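Brallano hand-held gripper kit: progress report no. 2
To: Tulilau small grants desk
From: Marta Skoryk, Holovko workshop
11th June

Since the last report the kit has gone from "in a box on the shelf" to in use every working day, and I'm very happy to say it has earned its place. You asked for a plain account of whether the Brallano kit is worth buying for the other two workshops, so this report is mostly about that, with the budget notes at the end.

Where we are

The first stage called for 300 recorded pick-ups of soft household goods, and we finished it in the first week of June. All of them have been checked and sent to Biveo for training. The second stage is long, floppy and shaggy items, which everyone here agreed would be the hard part. We have 100 of those done and checked. The plan said we would be a little further along, but I would still call us on schedule, as the slow bit was building the item list and that is now behind us (28 items, all bought or brought in from home, all washed).

What we like about the kit

It is so easy to hand to a new person! My worry in the proposal was training time. In practice people pick the tool up, squeeze a few towels, and within a morning they are working at a normal pace. The linkage moves smoothly and you can feel through your hand how hard you are pressing, so people are gentle with things without being told.

The flat finger pads were the part I doubted most. They looked too plain to me, and I had set aside money for a set of softer ones. We haven't ordered them. On towels, socks, hats and fleece the plain pads do very well, and for thick pile they are better than I hoped, because there is nothing on them for the fibers to catch on. The one thing they are poor at is a single thin sheet lying flat, like a pillowcase on a table. For those we teach people to pinch up a fold first.

Setup was good too. The manual is short and clear, apart from the page on calibration, where the steps are in the wrong order (do step 4 before step 3). I wrote to Brallano about it and got a friendly answer the next day with a corrected page.

What we like less

The grip spring in one of our tools went slack after two weeks. A spare was in the box and the swap took five minutes, but there is only one spare per kit and I'd want more before we order for the other sites. The handle is also a bit large for smaller hands. Two of our operators wrap their palm with sports tape and are fine with that, but it should be on the list of things to raise.

Lint is a daily job now. With the shaggy items, fluff works its way in around the pivots, and we wipe them down at lunch and again before closing.

Second stage: shaggy items

I'm having more fun with this group than with any other. Deep pile hides where the fabric really begins, so you have to push in further than your eye tells you and then close. Our first tries kept coming away with a pinch of tufts and nothing else. Once people learned to go for a good thick handful, failed lifts dropped a great deal, and the recordings look much cleaner for it.
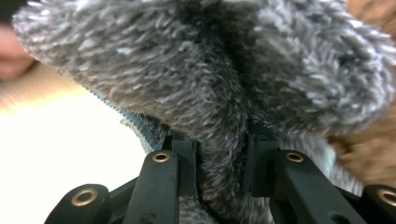
Gray long-pile plush held between the finger pads, second stage.

Biveo has looked at the first batch from this group and asked for more variety in how each item is lying at the start: bunched, spread out, half folded. We've added that to the daily sheet.

Next steps

Finish the second stage by the end of June. Try the kit on mixed piles, a plush item under a smooth one, which was not in the proposal but costs us nothing extra to test. Get a price from Brallano for spare springs.

Budget

We are within the grant. The softer pads money is unspent and I would like your approval to move it to springs and to a second charger. A short yes by email is enough.

My recommendation at this point is to go ahead with kits for both other workshops, with spare springs in the same order.

Marta Skoryk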